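20 de janeiro de 2022, quinta-feira

Umidade relativa no quarto às 7h: 63%. O desumidificador Trerkia ficou ligado a noite inteira na posição 2 e o reservatório encheu até a metade. Esvaziei, limpei o filtro, religuei. A mancha atrás do armário não avançou em relação à marca de lápis da semana passada. Mantenho a leitura duas vezes ao dia até fevereiro.

Revisão do texto sobre fibras trançadas para o boletim de Mukcombe. Cortei a introdução histórica, longa demais, e passei a parte de ligamentos para o começo. O parágrafo da espinha de peixe continua ruim: explica o deslocamento da trama antes de definir a inversão da diagonal. Reescrevi assim: sarja regular, inversão do sentido a intervalos fixos, linha de quebra visível na superfície. Falta verificar o termo em português para a quebra deslocada. O glossário da Zavala usa dois termos diferentes em páginas diferentes e não remete de um para o outro.

Acrescentei uma nota sobre acabamento de borda. Sem debrum, o trançado abre primeiro nos cantos, onde o corte atravessa as fibras em ângulo. Viés claro suja mais, mas deixa ver logo o ponto que arrebentou. O debrum costurado à máquina com ponto longo cede antes do próprio material.

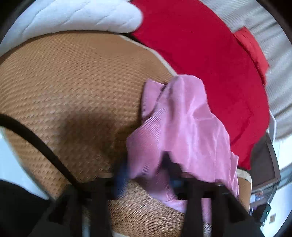
Tarde

Chegou a encomenda da Drelley: papel de rascunho, lâminas e o termo-higrômetro de reposição. Faltou a cola. A nota indica quatro itens e a caixa trazia três. Abri reclamação pelo formulário, protocolo 2.226, sem prazo de resposta.

Deixei o termo-higrômetro novo ao lado do antigo por duas horas antes de comparar. Diferença pequena em temperatura, maior em umidade, com o antigo sempre acima. Amanhã faço o teste do sal: tampinha com sal de cozinha umedecido, saco fechado, os dois aparelhos dentro, leitura depois da estabilização. Se o desvio for do antigo, as anotações de janeiro precisam de correção e o gráfico da parede volta ao zero.

Comecei a seção sobre veludo cotelê. Definição: tecido de pelo cortado, com trama suplementar formando canaletas no sentido do urdume. A contagem de canaletas por polegada identifica o tipo; quanto maior o número, mais fina a nervura. Passar pelo avesso, sem pressão, com pano por baixo. Guardar enrolado, se houver espaço. Dobrado por muito tempo, o pelo marca no vinco e o vapor recupera só uma parte. No molde, todas as peças no mesmo sentido, ou a cor muda de um painel para outro.

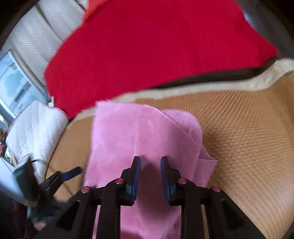 Cotelê rosa

Noite. Leitura das 21h: 2 pontos abaixo da manhã, no aparelho antigo. Sem chuva desde o almoço. Janela fechada às 18h.

O texto está com roughly um terço a mais do que o boletim aceita, ou seja, a tabela de ligamentos sai ou vira anexo. Prefiro anexo. Pendências: termo da quebra deslocada, cola, teste do sal, trocar a borracha da porta do armário.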